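Search this forum
Search titles only
By:

Trotach update moved the save button again

tstubbs: Updated Trotach on Saturday and the save button now lives inside a "Smart Actions" panel. Four clicks. Who asked for this? 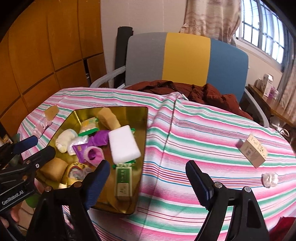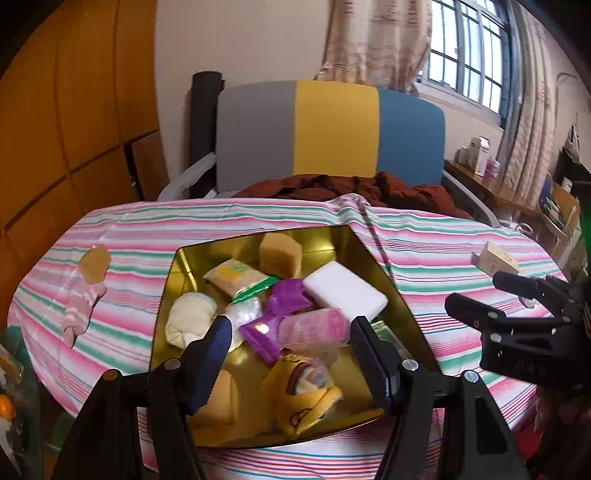
Does the old toolbar setting still work? The switch is still there under Settings > View, but it resets every time I restart – at least on my machine, so I wouldn't call that working.

h_amini: Mine stays put. Are you syncing settings? That overwrites the local file.

tstubbs: Sync is off. Or it says it is.

apolline.h: I don't mind the panel. You can pin things to it.

h_amini: You can pin 50 things to it and it's still a panel I didn't want.

nmassawe: The notes claim 154 fixes. I'd like to see which ones, given that search still hangs on my folder of roughly 800 files.

apolline.h: Search is fine here, so maybe it's your drive?

nmassawe: Same drive as last week. Rolled back, and search is quick again.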